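Section 4. Registering your material batches and printing the compliance sheet

Before you start this section, you should have the Gemon label station unpacked, plugged in and talking to your office network (that was Section 3, and if the green light is still blinking, please go back a page, pour yourself a coffee and give it another try). Everything from here on is about telling the station what your plastic pellets are, where they came from, and which standards they were tested against, so that the sheet going out with each pallet says the right thing to the customer and to the customs desk.

You will need:
The supplier's test report for the batch
The batch code from the sack or the silo ticket
Your site code, which is printed on the card inside the station's lid
A roll of labels, already loaded

4.1 Entering a new batch

1. Press Menu and choose Batches, then New. The screen takes a moment to fill in, so don't press twice or you'll end up with two blank records to tidy away.

2. Type the batch code exactly as it appears, dashes and all. The station is fussy about capital letters, and we're sorry about that.

3. Choose the material family from the list. If you are running a blend, pick the larger part first and add the rest under Other Content.

4. Enter the recycled content as a percentage by weight. Use the figure on the supplier's report, even when your own people feel quite sure it ought to be higher.

5. Choose the market the goods are going to. You can pick more than one, and the station will print a separate block of text for each.

6. Press Save and wait for the tone.

Note: The station holds 3000 batch records. When it gets close to full it will offer to move the oldest ones to your network folder, and it's perfectly fine to say yes.

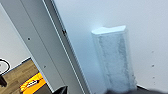 Amton Technical Documentation, Standards and Labeling Team

4.2 Printing the sheet

1. From the Batches list, highlight the record you want and press Print.

2. Read the preview all the way down, please, including the small type. It is so much easier to fix a wrong market code now than after the truck has gone!

3. Enter the number of copies. The most you can ask for in one go is 600.

4. Press Start and let the first sheet come all the way out before you touch it.

Caution: The print head gets hot during a long run. Open the cover only after the fan has stopped, and keep fingers and sleeves well away from the cutter bar.

4.3 If the station says "Standard not found"

This is message 364, and it's the one we get the most calls over. It nearly always means your standards list is older than the report you're typing from. Go to Menu, Lists, Update, and leave the station switched on until it restarts by itself. If you ship through Drolent, run the update for their list as well, as it is kept separately.

Should the message come back, write down the batch code and the market and send both to Anežka Dvořáček at our Halás office. Please attach the supplier's report too. She will answer within 7 working days, and you can go on printing your other batches in the meantime.

Continue to Section 5, Sharing records with more than one site.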